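Setting Up and Looking After a Two-Arm Tabletop Cell

These are the steps we follow at Culla when a two-arm cell is put together or comes back into use after a long break. They assume the arms are already bolted to their mounts and the controller has been installed. Allow a full morning the first time. You will need a set of hex keys, a steel rule, painter's tape, a lint-free cloth and a paint pen.

1. Square the enclosure

Start with the structure, before any power goes on. If the posts lean, every calibration after this one will drift.

Measure the back opening corner to corner in both directions. On our cell both diagonals should read 2,985 mm. If they differ by more than 2 mm, adjust the tension wires a half turn at a time, loosening the long one before you tighten the short one. Pluck each wire when you are done. They should sound close to the same. Then hang the black fabric and pull it flat behind the wires.
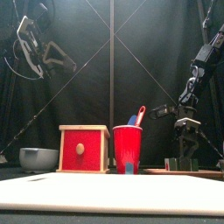 2. Check the cables

With the power off, move each arm by hand through its full reach. Watch the cable at the gripper and at every joint. It needs enough slack to form an open loop and not so much that it can catch on a finger or a bracket. If you see a flat spot or a shiny patch on the jacket, replace the cable now.

Look at the connectors under each arm as well. The Valdovinos plugs we use have a small locking tab that can look closed when it is only halfway in. Push until it clicks, then tug.

3. Tighten the grippers

Finger screws work loose faster than anything else on the cell. Check them every 121 hours of run time. Snug each one, put a line of paint pen across the head and onto the plate, and you can see at a glance next time whether it has moved.

Wipe the inside faces of the fingers with the dry cloth. Do not use solvent on padded fingers.

4. Home the arms

Clear the tabletop and turn on the controller. Home one arm at a time, left first, with your hand on the stop button. In the Zellport panel, wait for the joint readings to settle before you start the second arm. The base spacing in the settings page should be 535 mm. If somebody has reset the panel to its defaults, this value will be wrong and the arms may meet in the middle.

5. Lay out the test objects

Put the white board down first and square it to the front edge of the table. Everything else is placed from the board. Use a mix of shapes: something tall, something boxy, something small enough to be awkward. Stand the tall items in a row behind the board and keep the small ones off to the sides.
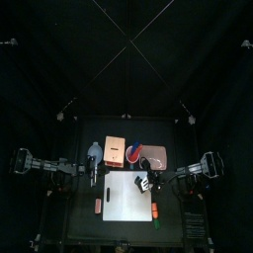 Run the Eraron reach test at quarter speed. Each arm should visit the four corners of the board and stop a finger's width above the surface. If one corner is high and the opposite corner is low, the board or the mount is tilted. Shim the board first and repeat the test before touching the mount.

6. Routine care

Dust the table and the camera lenses at the start of each shift. Check wire tension once a month, and again after the cell has been moved. Write down any change to the spacing or speed settings in the log by the controller, with your initials.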